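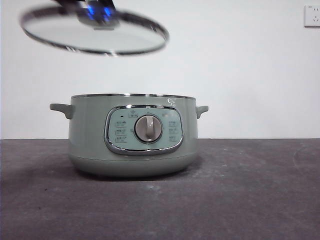

Fig. 1. Green multi-cooker with the glass lid lifted.

Week 4: lids, steam and one-pot cooking

Hello again, Skistgate evening cooks! These are my notes from the session, tidied up a bit so you can follow them at home. My own scribbles were mostly arrows.

I'm fond of a glass lid with a metal rim. You can keep an eye on a simmer without opening up, and every peek lets heat out – I'm a terrible peeker, so I speak from experience. When you do lift it, tilt it so the underside faces away from you. Steam comes out on the open side, and so do the drips. Hold it over the pot for a moment and let the water run back in, then put it down on a folded tea towel.

Side handles are for moving a cold pot. Switch off and unplug first, please!

Now the dial. Makers all mark theirs differently, so read your own booklet before you trust my settings. For the Clovine bean stew (recipe on the Orlow sheet) I bring it up to a bubble, turn it right down and leave it alone for 20 minutes with the lid on. Then I stir, taste and give it a bit longer if the carrots are still fighting back.

Rice next. I use 80 g a head, rinsed until I get bored, and I don't stir it once the lid is on. Fluff with a fork at the end.

For next time: cook any one-pot supper you like and jot down how often you lifted the lid. Bring an apron and a tub for leftovers.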